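Windix Wrist Recording Kit

For gathering tabletop examples to train a learning system. The kit records the view past a two-finger gripper together with finger position, and saves each attempt as its own episode. Tape-wrapped fingers are fine — recalibrate after each new wrap.

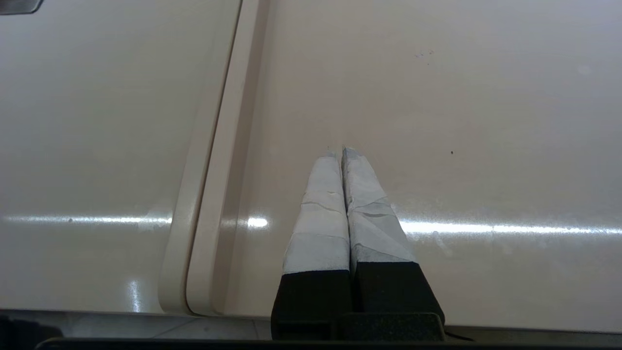
Shanthi Khan: Does it keep failed grasps? We ended up wanting those.

Yes. Failed attempts are saved and tagged unless you turn that off in Settings. Storage holds 300 episodes before export. The mount fits Prudham and Bailly wrists and attaches with 3 screws. Allow 40 minutes for first setup.
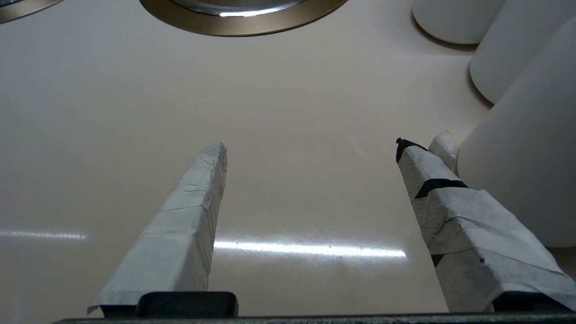

Wrist view, fingers open, with white cylinders at right.

Cable sold separately. Ships from April.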